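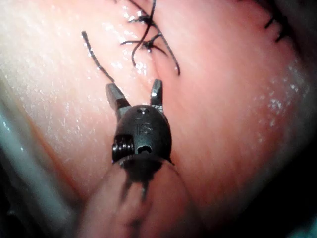

Two narrow jaws, spread wide, and a lot of glossy pink behind them.

Soft Hands
2 Nov 2024

I am a clumsy person. I've broken the same casserole lid twice (different lids, same casserole), so when the surgical skills centre in Stidley said I could spend a day in their practice room, trying to pick things up with very small jaws, my family laughed for most of dinner.

My whole idea of surgery was cutting. Cutting gets the television shows! But a huge part of the work, I learned, is holding: lifting a fold out of the way, keeping it there, letting go of it again without leaving a mark. Tissue is slippery and it bruises, and when you're working through a small opening you can't just get your fingers in and have a feel.

They start beginners on a rubber band. Then a grape, peeled, which I loved and was terrible at. Then a slab of practice pad called Disirano, made by a little outfit named Fliltby, pink and squashy and faintly smelling of swimming goggles. You get 11 minutes to move a row of beads across a crease in the pad. I moved four, and one of those ended up on the floor.

What got me was how much there is to look at once you slow down. Take the open jaws at the top of this page. I'd have called them tweezers and moved on, but the two tips don't even look the same from that angle, the left one tapering off and the right one ending squared, with a wee notch. Below them there's a dark, smooth dome with the letters IS on it, and off to the left a little ridged spool that catches the light like a reel of good thread. My grandmother would have wanted it for her sewing box.

And the shine! I'd been told to watch for it. A glossy surface throws back all sorts of bright little points, and when you press, they slide about, and after a while you read them the way you'd read ripples on a lake. At least the people who are good at this do. I mostly squinted and held my breath, and got told off (kindly) for holding my breath.

The beginners' course at Stidley runs 34 hours over several weeks, and the next one starts in February. The practice kit you can borrow to take home carries a $700 deposit, which I considered for a full bus ride before remembering the casserole lids.

I did buy a bag of grapes on the way back, though, and found the eyebrow tweezers. It took me until bedtime to peel one without squashing it, and then my son walked past and ate it.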